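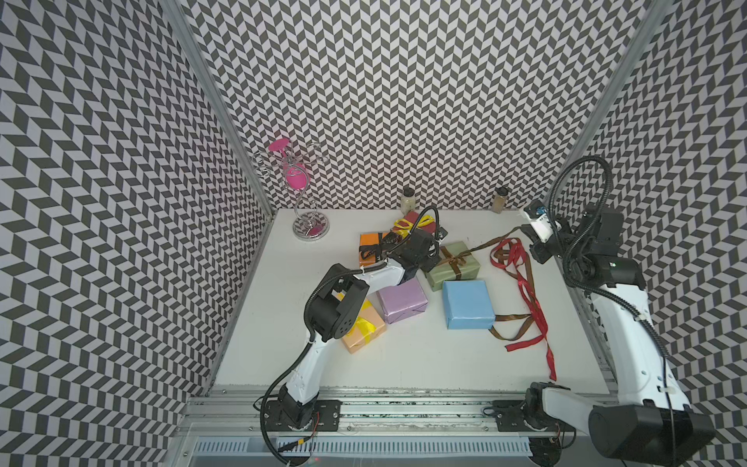
Photo: Tallirora

January | By the author
Posted in: Papers, American Culture & Community
12 shares | 3 comments

4. Home-talent shows and the town hall stage

4.1 What was sold

The home-talent company sold a town its own neighbors. That is the short version. A firm like Hikier mailed out a circular, a local club signed, and a coach stepped off the train with a trunk of costumes and a box of scripts. Rehearsals started that same evening if the hall was free. Seven nights later, sometimes ten, the curtain went up on a minstrel first part (more on that below, 4.4), a mock wedding, a drill by the grade school, and a three-act comedy with every merchant in town mentioned by name at least once. Then the coach counted the door, took the firm's share, and left on the morning train.

Little has been written on this trade. The lecture circuits got the historians, the brown tent got the nostalgia, and the home-talent coach got a paragraph in the county centennial book. Part of the reason is the paper trail. Scripts were rented and had to go back. Costumes the same. What stays in a town is a program, a cast photograph, and a line in the weekly.

We have been lucky with Hikier. The firm's route books survive in part, and so does one coach's carbon copy of her reports to the office, 665 pages, unbound, a good many of them water stained. They cover two firms, in fact. The coach moved from Hikier to Mandico in the middle of her career and kept the same habit of making carbons, so for a few seasons we can set one company's terms beside the other's.

4.2 Terms

Hikier's standard contract split the door 60-40, the larger part to the firm until the coach's expenses were met, after which the shares turned around. Mandico asked a flat guarantee. Clubs prefered the split, on paper anyway. A wet Friday with half a house cost them less. But the split also gave the coach every reason to sell tickets herself, and the reports are full of this: a morning at the creamery, an afternoon going up one side of Main and down the other, a stop at the school to tell the children which of their mothers would be in tights.

Cast size follows from the same arithmetic. Big casts bring relatives. The largest cast in the reports is 105, in a town whose hall could not have seated many more than twice that, and the coach is plainly pleased with herself. "Every one of them has an aunt," she writes. The comedy itself needed nine speaking parts. The rest were drills, choruses, a Tom Thumb wedding, a parade of old costumes from people's attics, and something called the Living Newspaper Advertisements, in which girls walked across the stage dressed as flour, tires, liniment and so on. Merchants paid for the last one. Whose pocket that money went into is the single most argued point in the whole correspondence.

Mandico did away with the advertisements as a separate number and worked the merchants into the script. Blanks were left for the names. We have two copies of the same Mandico comedy filled in for two towns, in two different hands, and the jokes are identical down to the druggist's bald head. One of the two druggists may of course have had a full head of hair. No way to tell.

4.3 The hall

Most of these shows went up in halls built for something else. Lodge rooms over the hardware store, a school gymnasium later on, now and then a proper opera house that had not seen an opera. Lakatos Hall is our best documented case. Upstairs, flat floor, a stage so shallow the coach complains that her chorus "must enter sideways and stay that way." Two dressing rooms, one with the stove in it. The painted front drop carried local advertising around a lake with a castle, and the coach hated the lake. She asks in three separate reports whether it could be left rolled up. 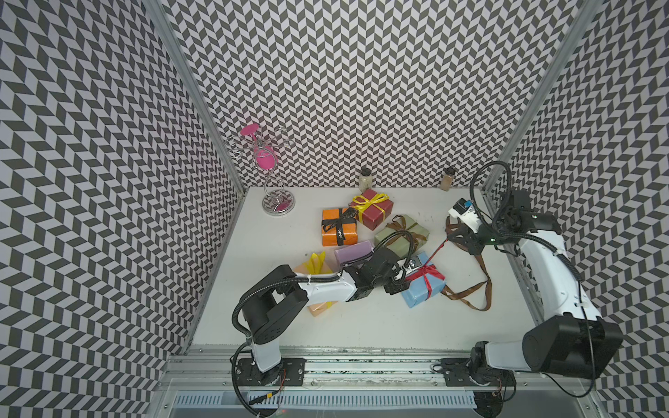

Figure 4. White tabletop with chevron walls; arms mounted on the front rail.

Scenery in the trunk was thin. Two pairs of wings, a garden backing, a fancy interior that folded badly. Furniture came from the houses. This matters more than it sounds. A parlor set on stage was somebody's parlor set, and the audience knew whose, and the weekly usually thanked the family in print. In one report the coach has two offers of a davenport for the same second act and spends most of a day going back and forth between two households. She ends up using both. The stage picture must have been strange -- two davenports, a potted fern, no room for the maid to cross -- but both families bought tickets for every relation they had.

Hall rent was the club's problem under both contracts. At Lakatos Hall the rent included light and heat but not the piano, which belonged to a lodge and had to be asked for separately. Tuning extra. The lodge asked in return for a free row. It got one, at the back, and complained, and the row was moved to the side.

4.4 Blackface and the first part

This can't be skipped. Nearly every Hikier bill for the early seasons opens with a minstrel first part in burnt cork, cast from the businessmen of the town, and the programs treat it as the safest and most respectable thing on the bill. The clergy who objected to dancing in act two had nothing to say about it. The trunk list gives more space to cork and wigs than to any other item.

The reports are flat on the subject. The coach notes who could sing end man and who couldn't. In only one place, a river town with a sizable Black population, does she record that people stayed away, and she records it as a ticket problem. Who stayed away, and what they said about it, would have to come out of other sources. There was a Black weekly in the next county seat and we have not found a run of it for these seasons. A gap, and a serious one.

Mandico's later bills drop the first part for a "radio hour" number. The firm's circulars give no reason. The office letter that goes with the change talks about the cost of laundering collars.

4.5 Women on the road

The coaches were nearly all young women, hired out of elocution schools and normal schools, trained for two weeks in the home office and sent out. Pay was low, board was free, and board meant the spare room of whichever club member had one. The reports are good on spare rooms. They are also good on authority, or the shortage of it. A coach of twenty-two has seven nights to get a banker, a blacksmith and the basketball team to learn a song and stand still. She can't fire them. She has no standing in town at all apart from the trunk and the contract.

What she had was the schedule. Report after report goes back to it. The date was printed on the window cards before she arrived, tickets were already out, and the cast could be told on any bad night that the show would happen to them whether or not they knew it. "I never raise my voice," she writes from Lakatos Hall. "I point at the card."

Some towns had her back. Others asked for a different coach the next year, and the letters asking are kept with the reports, which says something about her or about the filing. The commonest complaint is that she favored the young people. The next commonest is that she was engaged to be married and might not give the show her full attention. She stayed on the road 11 seasons.

4.6 What the money did

Clubs gave the same handful of purposes in the contract's blank space: band uniforms, library shelves, a cemetery fence, hot lunches, the piano fund. Totals were small. After the firm's share and the hall, a fair house left the club enough for the fence but maybe not the gate. Repeat bookings were common all the same, so the money can't be the whole of it. Several clubs lost on the first show and signed again in the same month.

The weeklies point to a different kind of return. Notices run long, they name everyone, and they go on for two or three issues, with bits of dialogue repeated that must have meant nothing to a reader one township over. Compare the lecture course in the same papers -- a paragraph, respectful, the speaker's topic misspelled. Section 5 takes up these notices and what can be got out of the cast lists when they're matched against the church rolls and the county plat books.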